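From: Cường Giáp
To: Stodotham gripper list
Subject: Re: Fingers not closing evenly on the handheld unit

On Sunday Fadenell wrote:

> We have two of the handheld grippers with the curved fingers, used
> for bedding and clothes. One of them has started closing off centre.
> The left tip gets to the middle first and pushes the cloth across
> before the right one arrives, so the fold slips out on anything
> thin. I have tightened all the pivots as far as they will go and it
> is worse, if anything. It now feels stiff for the last part of the
> travel and it doesn't spring open fully.
>
> Before I order a new linkage, does anyone have a procedure for
> setting these up from scratch? The sheet that came with ours only
> covers charging and the mounting bracket.
>
> Also, how often are people replacing the finger tips?

Don't order the linkage yet. Ours did the same in April and the parts were fine.

Tightening the pivots is what made it stiff. The screw in the middle of each cap pulls the cap down on to the arm, and past a certain point there is no room left for the arm to turn. If one side is tighter than the other, the looser side moves first and you get the lead you describe. Slack them all off before you do anything else.

What we do, in order:

Take the unit off charge and switch it off. Open the fingers by hand and leave them open.

Undo each cap screw until the arm under it swings freely. Wipe out the fluff. There will be plenty if you have been working on towels or fleece, and it packs in under the caps where you can't see it. A dry brush is enough. Don't oil the pivots, the oil holds lint and you will be doing the job again in a fortnight.

Check the arms one at a time for play. Hold the body still and try to rock the arm up and down. If it rocks with the screw done up, the washer underneath is worn. We buy ours from Bikau in bags of 30 and they have been all right.

Do the two upper pivots first. Turn the screw in until you feel it touch, then back it off slightly. Do the same on the other side and compare them by moving both arms. They should feel alike. Then do the two lower ones, on the fingers themselves. I put a small dot of paint across each screw and cap afterwards so that I can see if one has crept.

Close the fingers slowly with nothing between them. The tips should arrive together on the centre line of the body. If one still leads, go back to the upper pivot on the slower side and ease it a little. Don't try to correct it at the lower one, that only twists the finger.

After that, test it on cloth. An empty close will look perfect on a unit that still drags under load. We use a big crumpled sheet or duvet cover on a made-up bed, and go straight down into the folds with both tips pressed in. You want the fold gathered between the tips, with the creases running out from the pinch on both sides. If they all run off to one side, one finger is doing the pulling.

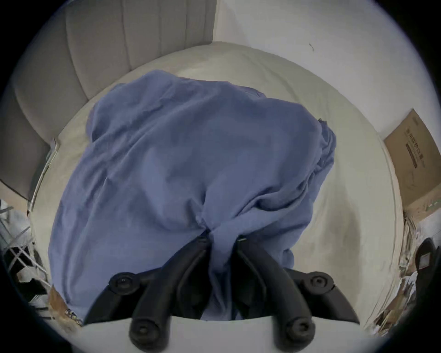 Do 16 grabs in different parts of the cloth, some on flat areas and some where it is already bunched. Our limit is 2 dropped folds. More than that and it goes back on the bench. Try seams as well, because a tip that is rounded off will hold plain cloth and skate over a seam.

On the tips, we don't go by a calendar. Võ looks at ours every 11 hours of use and changes them when the inside edge has gone shiny. Change both together. A new one against an old one will put you back to uneven closing even with the pivots set correctly, and I wasted most of a morning on that once.

If yours still doesn't spring open after the screws are eased, take the return spring out and lay it beside the one from your good unit. If it's longer it has stretched and needs replacing. I have a couple of spares here and can post you one.

One thing I haven't solved is the screws working loose on the left side only. It takes a few weeks, and the paint marks show it plainly. I have tried low strength threadlock, but it found its way under the cap and I had to scrape it out. If anyone on the list has used a wave washer there, I would like to know which size fitted.

Cường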